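Chapter 4
What Does "Clean" Mean?

Companies that sell soap like the word "clean" because it commits them to very little. A plate can look clean and carry plenty of bacteria. A stained cutting board can look awful and carry hardly any. This chapter asks what household hygiene claims rest on, and the answer is often a small test paid for by the seller. 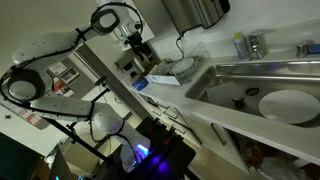 Figure 4.2 A countertop in a kitchen.

Take the Dostis sponge, sold as staying "fresh for weeks." Fresh compared with what? The package doesn't say. Smell is a poor guide to bacteria, and a sponge with a strong perfume may only be hiding the evidence. Before you accept a claim of this kind, ask what was measured, how many samples were used, and who picked them.

Air drying gets easier treatment than it deserves. Many handbooks say a rack always beats a towel. That depends on the towel, and on how often the rack itself gets washed.
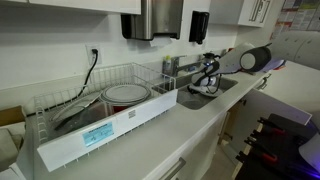 4.2 Reading a Hygiene Study

The Clultau survey is quoted in a great many advice columns. It compared two groups of homes and swabbed each sink two times, with no check on how often the sinks were normally scrubbed. Its authors still called the results "decisive." Keep that word in mind as you read the case below, and mark each sentence that goes further than its data.

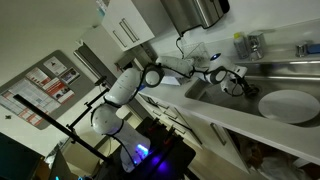 ZAVVILLE, June. Families who switched to Hourani dish soap reported fewer stomach complaints over four weeks, the company announced. No comparison group was mentioned.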